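Category: Jarnska Hand Gripper > Setup and Service > Faults

Section 3: Gripper fails to close or drops the item

This section covers the fault in which the fingers stop partway, close unevenly, or let go of an item during a lift. It applies to the hand-held gripper and to the same finger set when mounted on the Jarnska arm. If the status light on the arm controller is red, go to Section 4 first.

CAUTION: The fingers can snap shut when a jam is released. Keep your own fingers out of the space between the two pads at all times, including when the trigger is open.

CAUTION: Thin sheet metal has sharp edges. Wear cut-resistant gloves when you handle open tins by hand.

What the fault looks like

The usual sign is code 358 in the log, "position not reached." It means that the fingers were told to close and stopped short of the target for longer than 3 seconds. On the hand-held unit there is no log unless the recorder is connected, so you will have to go by feel. The trigger goes stiff before the pads touch the item, or one pad arrives ahead of the other.

At the Jetville shop the code came up 30 times in April, nearly all of them on thin-walled containers. In the worst case the arm kept pulling after one pad had slipped off a rim, and the container went over the side of the table. No one was hurt. The steps below were rewritten after that.

Before you start

1. Release the trigger and let the fingers open all the way.
2. If the gripper is on the arm, press the stop button and wait for the brakes to click. Do not rely on pause. Pause holds the position but leaves the motors on.
3. Put the gripper down on its side, pads facing away from you.

Checking the linkage

4. Look at the pivot pins on both sides. Every cap should be seated flush. A cap that stands out will rub on the arm next to it and stop the travel early.
5. Move each finger by hand through its full range. It should move freely, with no gritty feel.
6. If one side binds, back its pin off a quarter turn and try again. If it still binds, replace the pin. Do not oil it. Oil works its way down to the pads.
7. Wipe both rubber pads with a dry cloth. Replace a pad if it has a split or if the surface has gone shiny.

Note: Cycle count matters for the pads. The set on the Jetville unit had done 2,355 cycles when it began to slip, and it looked fine from arm's length.

Repeating the grasp

Once the linkage moves freely, repeat the grasp with the hand-held gripper before you go back to the arm. Use an empty container with straight sides and an open top. Set it on a flat surface with one long side facing the pads, and clear enough room to open the fingers fully.

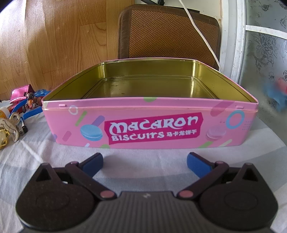

Mercy Simiyu asked for a line to be added at this point: do the first three closes without lifting. She had seen people go straight to the lift because the close felt right, and a pad that is going to slip usually does so only when weight comes onto it.

8. Bring the pads to one wall, with one pad to go inside the container and the other outside. Do not try to span a container that is wider than the open fingers.
9. Close slowly until both pads touch. Stop there. Open again. Repeat twice.
10. Close and lift just clear of the surface. Hold, then lower.
11. If the wall bends inward, you are squeezing too hard. Ease off the trigger and start again from step 8.
12. If the container swings or tips, move the grip closer to the middle of the wall.

Going back to the arm

13. Mount the gripper and tighten the collar until the mark lines up.
14. Clear the fault from the service menu. Do not clear it by switching the power off and on, as this erases the log.
15. Set the speed to low and run one close with nothing between the pads.
16. Run the same lift as in step 10. Keep one hand near the stop button.
17. Return to normal speed only after a full lift and lower with no code.

If code 358 comes back on the same day, take the gripper out of use and tag it. Send the log to Rigoberto Zapata together with the old pins, even if they look good. Replacement pads and pins are ordered under the Mfinanga kit; the Evport pads fit the arms but are too stiff for thin walls.

Next: Section 4, Red status light

2 comments | 3 shares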